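Shift notes from the Testton prep lab

Until March, flask loading at Testton was a manual job split between Diễm Phùng and me. Each vessel went into the block by hand, the probe was checked, the setpoint entered. The arm now does the placement.

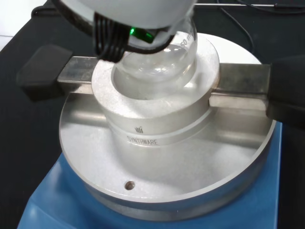 What moved to the robot

Placement and removal only. We log 95 placements per shift. Setpoints are still entered by a person - Idrisa Mwakalinga insisted on that, and I agree with him.

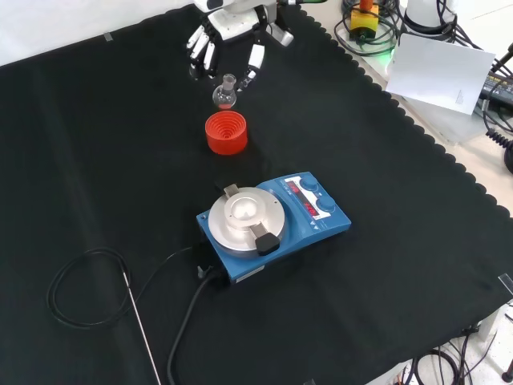
My own job has shifted toward fault sorting. I get 13 or 14 stops in a bad week, and most are position errors. A flask and its stand side by side on black cloth leave a short gap between them, and I now measure that spacing before each run. Diễm writes the recovery steps, work that used to fall to engineering.

The less welcome change is in hours. The early slot is gone, and two people lost the allowance that came with it.

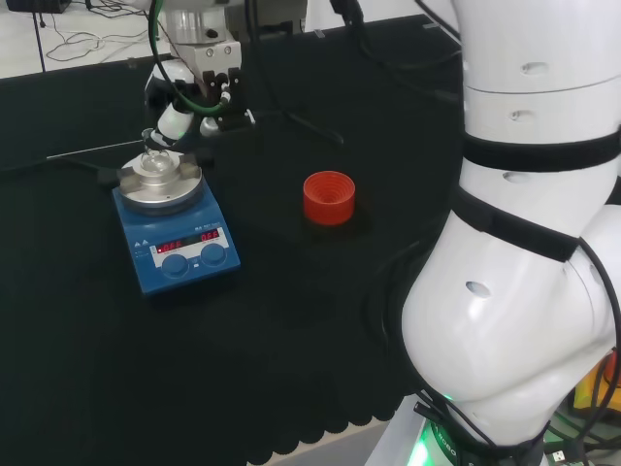
Toàn Kim has asked for it to be paid through the end of the trial. I have no answer on that yet. The trial ends at 700 runs.

3 comments | 14 shares

Get new posts by email. Unsubscribe at any time.

Contact | Copyright Oanh Tăng | Back to top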